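Sillell House Shared Kitchen
Minutes of the household meeting

Date: December 23, 2022
Present: Hiu-tung Tam (chair), Manaia Harawira (minutes), residents of Unit 7
Apologies: none received

1. Minutes of the previous meeting
The November minutes were accepted with one correction. The kettle descaler was bought from Pivville, not from Kamel.

2. Tableware on the dining table
H. Tam reported that serving pieces have been left on the dining table between meals and that the table can't be used for eating until they are moved. The pieces are a mix of ceramic and stainless steel and have no assigned shelf. Agreed that ceramic goes in the white upper cabinets and steel in the white lower cabinets. The cat-shaped container stays out. The small metal figurine is to be kept with it.
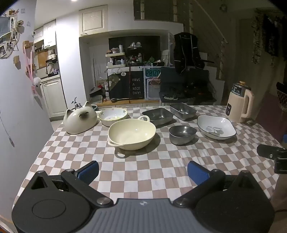
Item 2: dining table and kitchen, tableware awaiting shelf assignment.

M. Harawira noted that the scalloped bowl with the green leaves should be washed before it is put away. The large cream bowl with two loop handles does not nest with anything else and will go on the bottom shelf by itself.

3. Stainless-steel containers
The rectangular containers are to be stored upside down, one beside the other. Stacking them has caused them to jam. Scouring pads are not to be used on the insides. A soft cloth and dish soap are sufficient. The round steel bowl goes in the same cabinet, at the front.

4. Tablecloth
The checkered cloth shifts when heavy pieces are dragged across it, and the wrinkles make shallow dishes sit unevenly. Pieces are to be lifted and set down. The cloth will be washed on the first of each month at low heat and put back on the table without ironing. A Flelex non-slip underlay was proposed. H. Tam will measure the table and bring a price to the next meeting.

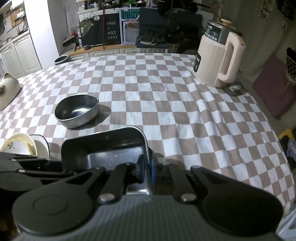

Question from a resident: Can the plates with decorated rims go in the dishwasher?
Reply: Wash them by hand for now, until the maker's marks on the undersides have been checked.

5. Shelf rack
The two-tier white organizer rack is full. Residents are to go through the small containers and discard anything past its date. Duplicates are to be combined where the contents match. New items go on the rack only when a space has been cleared.

6. Shared fund
Balance carried forward: 3000. No purchases approved at this meeting. Receipt no. 37 is still missing and M. Harawira will ask Kamel for a copy.

7. Actions
H. Tam: table measurements, underlay price.
M. Harawira: receipt copy, labels for the cabinet doors.
All: clear own items from the table by 8 p.m. daily.

8. Other business
The cutting board is to be oiled after the holidays. Oil is under the sink.

Next meeting to be set by message.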